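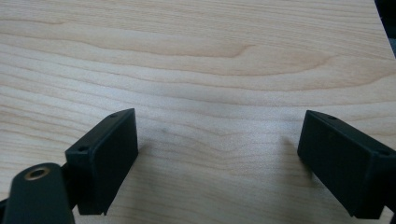

Do we order spare finger pads with the new grippers, or wait until a set wears out?

Order them now. Kotian took 26 days to ship last time, and I sat there with a tool I couldn't use -- no fun at all!

Search tickets Go

I've put eight pairs on the Rarnutier quote, which brings the pads to $332. Vimala Bhat wants them under the December budget, but I'd much sooner pay from repairs (there's still money in it). Ticket stays open until she picks one.

Last updated 19/04/2024
Contact the Otau equipment desk | Back to top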